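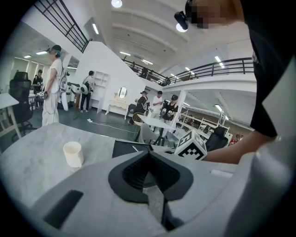 Gwion Yorath wrote:
> Before we spend more days on hand demonstrations I would like to ask
> if we are sure about them. With remote control the operator can only
> do what the arm can do. With the gripper in the hand, people twist
> the wrist, reach too far and move too fast, and half of it is no use
> for the arm afterwards. At Mostyn we dropped 11 demonstrations out of
> 22 for this reason. Also, who decides when a demonstration is "bad"?
> I did not find it in the notes.

Hello Gwion, hello all,

Thank you for this, and sorry that I answer only now. I wanted first to look again through our own recordings of the cup task, and I had to wait until the disk came back from Oltavel.

I agree with your first point more than you perhaps expect. A person with a hand-held gripper has a shoulder, a waist and two feet, and uses all of them without thinking. When I did my first demonstrations in May I made a small step to the side each time before I put the cup down. I did not know it until Hunano replayed the path on the arm and it stopped at its limit, always at the same place. So yes, the tool allows things that the arm can not follow.

But I do not think the answer is to go back to remote control for everything. I have tried to pick up the same cup with the leader arm, and I am slow with it. I wait, I correct, I wait again. The robot then learns also my waiting. In the replay it stands above the cup and trembles a little, exactly as I did. A new person needs most of a morning before the movements look calm, and with the gripper in the hand the same person is calm after a few tries.

What I would propose is this:

Short tasks on the table, such as moving a cup or a cube from one side to the other, we teach by hand. Tasks where the arm is near its limits, or must go under or behind something, we teach by remote control. For the drawer task I have no opinion yet. Dillow wants to do it by hand and I would let him try.

For the hand demonstrations, I would ask everybody to keep these habits:

Keep both feet where they are from the beginning to the end. If you must step, the object is too far away, so please move the object and start again.

Move at the speed of the arm. This feels silly at first. It helps to watch one replay before you start, and not only to read the number in the settings.

Close the fingers fully before you lift. Many of us (I also) begin to lift while the fingers are still closing. A hand can save this, but the arm will drop the cup.

Do not turn the wrist more than you need. If the cup is standing in a difficult direction, approach from another side.

Change the start position between demonstrations. After the first hour everybody becomes lazy and puts the cup back on the same spot, and then the robot knows only this spot.

If a second person resets the objects, please wait until this person's hand has gone away before you start the recording. I found 2 recordings of mine where I was already moving while the other hand was still in the view. I have taken them out.

Now to your question who decides. You are right, it is not in the notes, and it should be. Until now it was the person who recorded, directly after, from memory. I think this is not good — one is too kind to oneself, or too strict when one is tired. My suggestion is that the person who records marks only the clear accidents, for example a cup that falls or a tracking loss. Everything else stays in, and a different person looks at the replay the next day and decides. The reason should be written in one short line. "Bad" is not enough. "Lifted before closed" is enough.

About your dropped ones at Mostyn: do you still have them? I would like to see if they failed because of reach or because of speed. If it was speed, one can perhaps stretch the time and keep them. If it was reach, then I think they are lost, but we could at least draw the border of the area on the table with tape, so the next people stay inside it. We did not do this yet and I would be glad to hear where you would put the line, because with our table height the area is not the same as with yours.

One more small thing. In the notes the tool is called "gripper" in one chapter and "handle" in the next, and the gripper on the arm is also called "gripper". A new colleague asked me which one must be calibrated, and I needed to read the page twice to answer. I can correct this if there is no objection. I would write "hand tool" and "arm gripper" everywhere.

I will be away from the list for some days, but I read everything when I am back.

With kind regards,
Lionel Fleury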